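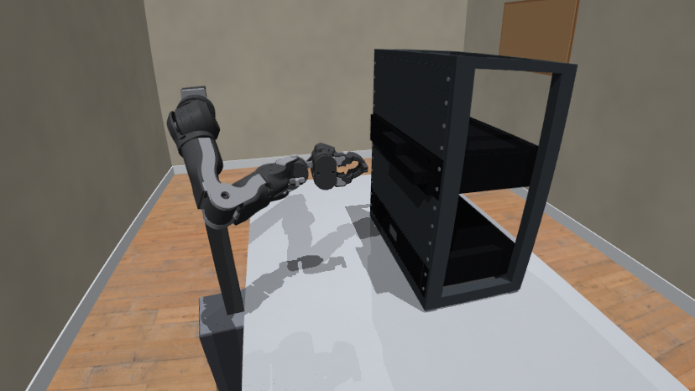

Lennox Rack Service Cell – Demonstration Sessions at Olldale

The Lennox cell is a single-arm station for handling rack-mounted equipment. Visitors to Olldale can watch it run in simulation before ordering, on the same control software that ships with the hardware. Sessions take place in December 2025 and are limited to 6 people.

What the session covers

Each visit lasts 2 hours. Kirsty Gunn runs the approach and grasp routines, then changes the rack position and runs them again. Uyên Triệu covers controller setup and the Skidetia interface. Visitors may bring their own rack drawings – send them in with the booking form so the model can be loaded.

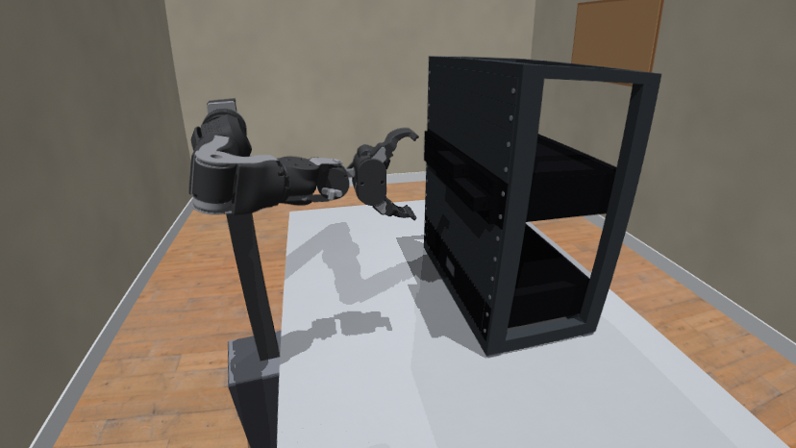
Reach is the figure most buyers ask for, and it depends on where the post is set. The arm should be able to extend close to level when it works on the upper unit. In the demonstration layout the post stands at the left edge of the table and the gripper opens toward the front of the rack, with one finger above the palm and one below. Two rack units are fitted, an upper and a lower, with a gap between them. Other spacings can be loaded on request.

Supplied with the cell
Arm, post and base
Multi-finger gripper
Controller with Skidetia interface
Simulation license, 6 seats

Not supplied
Rack, table, floor fixings

Booking

Contact Donnie Nisbet at the Olldale office. Sites already running a Grarnora controller should give the software version when booking – older versions need an adapter.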